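Hemmin Picnic Tableware Set: Review After One Season

Posted Sun 16 June by Kamlesh Shukla

Plastic picnic sets fail in predictable ways. Rims chip, color fades in the dishwasher, and bowls lock together in storage until they have to be pried apart with a butter knife. The Hemmin set was bought to replace an Arkora set that did all three. It has been in regular use since January, indoors first and then on weekend trips to the lake at Ustmont.

Weight and packing

The bowls are light enough to go in a day pack. Wall thickness is even on the small sizes and slightly thinner at the base of the largest one, which flexes when carried full with one hand. Two hands solve it. The set ships in a cardboard sleeve with no carry strap. The sleeve did not survive the first trip, and a drawstring bag has done the job since then.
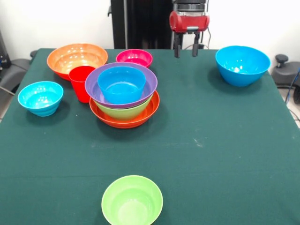 Capacity is printed only on the packaging. The large bowl is listed at 900 ml to the fill line, but there is no fill line on the bowl itself. Measured with a kitchen jug, it reached the listed figure a finger's width below the rim. For pasta salad this is adequate. For soup it leaves very little margin on uneven ground.

Dishwasher and staining

The maker allows the top rack at up to 60 degrees Celsius. All pieces went through on the normal cycle, usually twice a week. No warping was found when they were set upside down on a flat counter. Tomato sauce left a faint ring in one of the pale bowls after being left overnight. Baking soda paste removed most of it. Turmeric was worse, and that mark is permanent.

Gloss has dropped slightly on the inside surfaces where forks make contact. The scratches are fine and catch the light but cannot be felt with a fingernail.

Stacking

The taper is steep enough that dry bowls separate without effort. Wet bowls of the same size do stick - a small vent notch in the foot ring would fix this, and the Gito set has one. Mixed sizes nest well if the largest goes at the bottom. In the reverse order the pile leans and takes up more shelf height than it should.
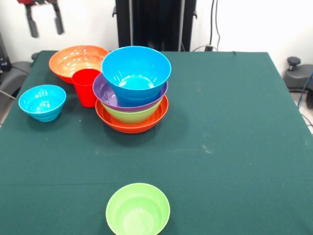
Anca Pîrvu: Mine stick even when they look dry. I put a paper napkin between the two smallest and it stopped. Did you try the lids? They are sold separately and I can't find anyone who has used them.

I have not tried the lids. The listing covers the small bowls only, and the price is close to half that of the full set, so I use plate covers I already owned. The napkin works, as does leaving the bowls on a rack for an extra hour.

Heat and handling

The set is not rated for the microwave. Hot food from a pot is acceptable, but the outside of the bowl warms quickly and there is no raised foot deep enough to hold it by. The cups have the same problem with tea. They are better suited to cold drinks.

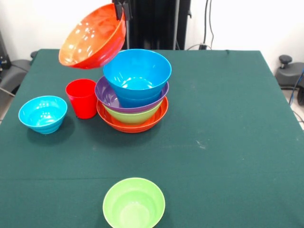
Bowls in a mixed stack, widest at the bottom.

Value

At the regular price the set costs a little more than the Gito and stains about as easily. It holds its shape better. Spare bowls can be ordered singly, and delivery took 6 days. Spare cups cannot, so a cracked cup means buying a second set or mixing brands.

Good: light, holds shape in the dishwasher, single bowls available.
Bad: sticks when wet, no fill line, stains with turmeric, no spare cups.

Recommended for cold food and short trips. For hot soup, buy enamel.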